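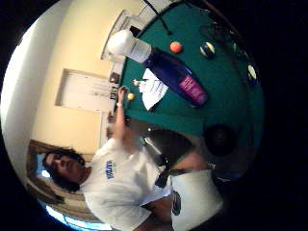

gerndale_k
Prisora paper, policy trained on 215 hand-held gripper demos at a pool table. 138 held out for testing. Anyone tried to reproduce it?

tor_2
We got nearly 20 points less on the striped balls. Solids were fine.

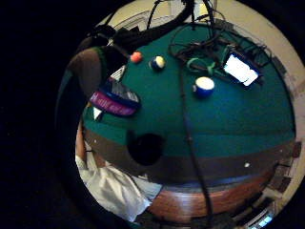 Vol. 2

gerndale_k
Same lens? Fisheye matters near the rail.

tor_2
Same lens. I blame the split.

feltside
Disagree. The split is random. Check your pose tracking first, ours drifted over plain cloth.

tor_2
OK, will rerun with that logged.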